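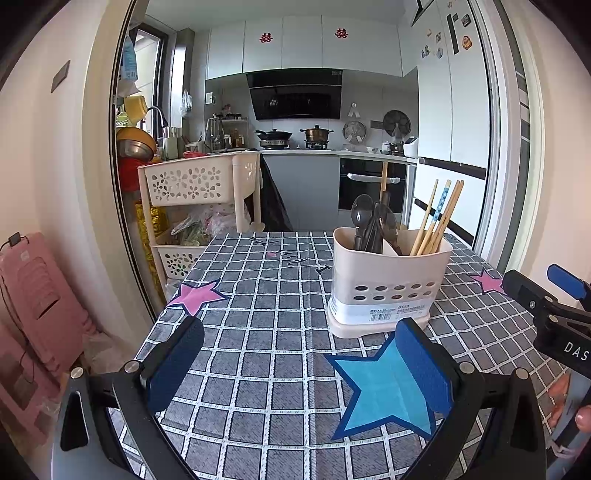
Cutlery storage covers the methods used in homes and commercial kitchens to hold eating and cooking utensils between uses. The main types are the flat drawer tray, the upright holder, the slotted block and the wall strip. The choice depends on drawer depth, counter space and the mix of utensils kept.

Flat trays

A flat tray divides a drawer into lengthwise channels. Most table forks and spoons fit a channel 3 inches wide. Chopsticks are usually given a narrow channel of their own, as they roll under wider items. The Iltex pattern, common in rental housing, has a tray depth of 380 mm and leaves a gap behind it in deeper drawers.

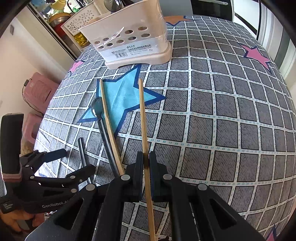
Wooden chopsticks and a spoon on patterned fabric.

Upright holders and blocks

Upright storage takes less counter area but exposes handles or tips to dust. Blocks hold each blade in a separate slot, which protects the edge from contact with other metal. Slots are hard to clean, and items should be fully dry before they go in. The Grunalard block uses removable inserts for this reason. Whether mixed storage of knives and other utensils is acceptable remains disputed.

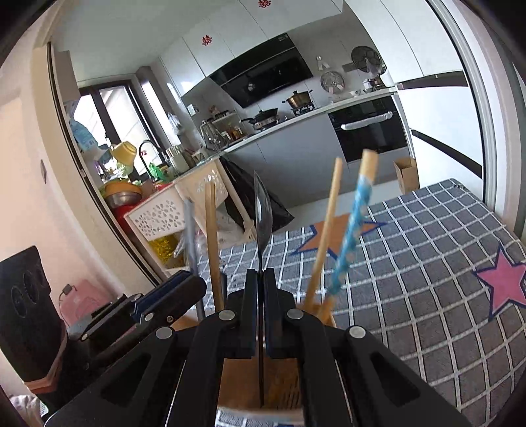 Rao objects that mixed storage dulls edges far less than a crowded drawer does, and that the usual advice against it was written for open jars.

Wall strips

Magnetic strips hold steel blades only. Ceramic and wooden utensils need hooks or a rail.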